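Hi Selina,

Quick one on the Rillbridge grant, covering everything up to 7/3/26. I promised you I'd keep these short and I've mostly managed it!

The big news is that every freelancer who wrote for our tournament desk last season has now been paid in full. That was 329 separate invoices, and the last batch cleared while I was drafting this (I may have done a small lap of the kitchen). Gaurav Mittal built us a payment tracker, so writers can log in and see exactly where their money is - no more emailing me at midnight to ask. I still get a few emails at midnight, but they're mostly about match coverage now.

We've also moved everybody onto one written contract. Dumisani Ndlovu went through the old ones and found seven different versions floating around, two of which didn't mention kill fees at all. The new one does, and it spells out who owns the interview audio, which had been a sore spot since April.

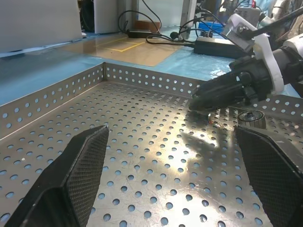

Will the grant cover the Junora finals? Most of it will: the writers' fees are fully budgeted, but travel is short by $517 and I'd like to move that over from the software line if you're okay with it.

On the site itself, Brelano coverage is still what brings people in. The longest piece we ran was Zdenka Ionescu's feature on how small teams lose their coaches, at 1,708 words, and I'd happily run more like it. We're behind on the Sqalli player guides, though. Getachew Negash has drafts of the first two and I haven't edited either one, so that delay is on me.

Next up is the mentoring scheme for new reporters. We have up to seven places and I'm still sorting out who can mentor during finals, when everyone is glued to a screen. Can you let me know about the travel money before I book rooms? The receipts folder is up to date if you want to poke around in it.

Thanks so much, as always!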